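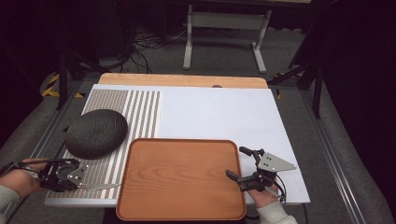

Vumenari paired hand grippers: review after six months

August 29, 2025

Our site lays tables and clears trays for conference catering, under contract to Ogundipe. The arms that will take over part of that work learn from recordings of staff doing it with a gripper in each hand. The Vumenari pair is what we record with. It has been in use here since February, and this review covers the grippers and the effect on the shift. The arms will get a separate one.

Setting up takes 2 people on a first attempt and one after that. Pairing is reliable. The manual is thin on calibration and gives no advice on cable routing, so we had to work out our own. The perforated metal plates give plenty of fixing points and have stayed true.

Handling is good on trays and plates. A raised rim gives the fingers something to close on, and most staff could move a tray square to the mat within an hour of starting. Cutlery is harder.

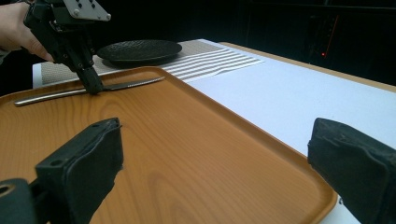 Reading time: 2 minutes

A table knife lying flat on a woodgrain tray offers very little height. One way to manage it is to hold the knife still with one gripper, pressing near where the handle meets the blade, and bring the other in with its fingers wide open. It works, but it is slow, and polished steel slides if the pressure is off-centre. The padding on the fingertips helps. It also frays along the edges, and Vumenari sells replacements only in packs of 100.

Our target was 900 usable recordings for the first menu layout. We passed 2000 before the rejection rate on knives was acceptable. Anyone planning staff hours should allow for that.

As to the work itself, the recording post is now a rostered duty. It is quieter than service and involves less walking, but the wrists tire sooner, and we rotate people at each break. Experienced table staff make the best recordings and were the least keen to make them, for reasons that need no explaining. Rornau, our sister site, agreed a pay supplement before starting. We agreed ours afterwards - a mistake, and it cost goodwill.

We also tried the Grurkura single gripper. It is lighter and cheaper, but one hand cannot steady a tray while also loading it, so we sent it back.

Good for: trays, plates, straightening mats
Poor for: flat cutlery
Would buy again: yes, with spare pads in the same order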